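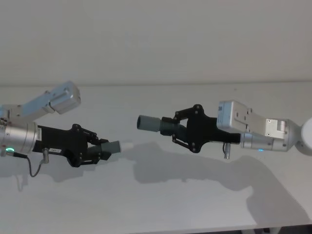 Getting two short gray tubes to line up end to end?

Posted Oct 28, 2026 in Jirnum Help > Small Fixes

graybench_9
Okay, I've been fiddling with this all week and I'm getting cranky. I want to join two short gray tubes end to end so they make one straight piece. My work table is nice and flat, so I figured I'd bring the ends together by eye and glue them with Castico. I've tried 3 times and every single one came out with a little bend in it! You don't notice until you roll it across the table and it goes wobble, wobble, wobble. Am I lining them up wrong, or is it the glue? I have 8 more to do and I'd love to not wreck them.

Treloar_Tinkerer
Your eye is only checking one direction. I did a whole batch of these in September and had the same wobble. Get down level with the table and look along both tubes from the side, then stand up and look straight down on them. They can look perfect from one spot and be way off from the other. What really fixed it for me was a length of angle stock from Trandwood. Lay it down like a little V-shaped gutter, put wax paper in it (please don't skip the wax paper, ask me how I know) and rest both tubes in there. Slide the ends together without any glue first and see if you get a gap on one side. If you do, the cut isn't square, and no glue is going to save you. Sand that end flat and try again. Then glue, tape across the joint and walk away. I give mine 14 hours, but I'm impatient, so check what your tube of glue says.

mudroom_pending
just use tape lol

half_a_shelf
Seconding the gutter, and I'd stick a snug dowel inside too if yours are open all the way through. Way stronger than glue on two thin edges. Are the ends you're joining smooth or threaded? If they have threads you might just need a coupler and no glue at all.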